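Section 2. Before You Order: Planning and Budgeting for Your Cell

I know, you want to skip to Section 3 and bolt things together. I did too, the first time, and I ended up with an arm in a crate for most of February while I waited on a power drop. So grab a coffee and a notepad and go through this part first. It takes an evening, and you can do it before you've talked to a single salesperson.

I'll use my own shop's numbers where I have them. We run a Tuvix arm with an Ullberg gripper and a wrist camera, sorting and packing small parts. Your prices will be different, but the order of the steps should hold.

2.1 Write down the job

1. Pick one task. Just one! If you write "packing and labeling and maybe some inspection," you'll get quotes for three machines.
2. Weigh the heaviest part you'll ever pick up, then add the weight of the gripper, the camera, the bracket and the cables. That total is your payload.
3. Measure the farthest reach from where the base will sit, and measure it with the bin empty, so you're going all the way to the bottom.
4. Write down how many parts you need per shift. We needed 184, which a pretty modest arm can handle, and knowing that kept me out of the fast, expensive end of the catalog.

Note: Payload ratings are often given for a load held close to the wrist flange. If your gripper is long, ask the seller for the rating at your distance and get it in an email.

2.2 Build the budget sheet

5. Make one line for each of these: arm, controller, gripper, fingers or pads, camera, mount, stand, guarding, power work, air if you need it, shipping, and training.
6. Add a line for spares. I'd put at least one extra set of pads and one spare camera cable on it (cables flex all day long and they do wear out).
7. Fill in real quotes where you have them and mark your guesses with a question mark. Don't clean up the question marks until there's a quote behind each one.
8. Add 30 percent to every guess. Fabian Pfister, who wired our cell, wanted me to go higher, and on the electrical line he was right.

My gripper and camera together were quoted at $3,433. I had $3,000 on the sheet, and the gap was nearly all brackets and connectors that I'd left out. Small stuff, but it has to come from somewhere.
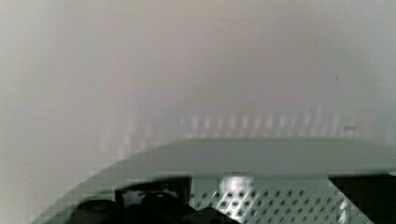 The camera line deserves more thought than I gave it. A camera at the wrist goes where the gripper goes, so you're buying for short distances and for whatever lighting you have in every spot the arm visits. Ask about the closest focus distance and the width of view before you ask about resolution. I had it the other way around, and I paid for pixels I don't use.

2.3 Compare suppliers

9. Send the same one-page job sheet to at least two sellers. I sent mine to Soltani and Urkari, and the quotes came back so different in layout that I had to retype both into my own sheet.
10. Check what's included. Soltani put the software license in the arm price. Urkari listed it separately, with a yearly renewal — easy to miss on page four.
11. Ask for a trial with your own parts. Mail them a box, the ugly ones too.
12. Ask how long repairs take and whether you'd get a loaner.

Caution: Don't pay a deposit until you have the mounting pattern for both the arm flange and the gripper in hand. If they don't match you'll need an adapter plate, and that adds weight as well as cost. Go back to step 2 and redo the total.

2.4 Plan the space and the dates

13. Tape the footprint on the floor, including the full swing of the arm, and live with it for a week. We moved ours twice.
14. Have a qualified electrician look at the panel before you order.
15. Get the risk assessment on the calendar now, and leave money for any guarding it calls for.
16. Line up delivery for a day when you have people and a pallet jack. Ours showed up on a Friday at 4:30, and I don't recommend it.

Caution: Leave the arm strapped in its shipping position until the stand is anchored. The base is heavier than it looks, and the straps are what keep the joints from swinging.

Once every line on your sheet has a quote next to it and the tape on the floor has stopped moving, go ahead and order. Keep the sheet handy, because you'll need the payload total again in Section 3 when you enter the tool settings.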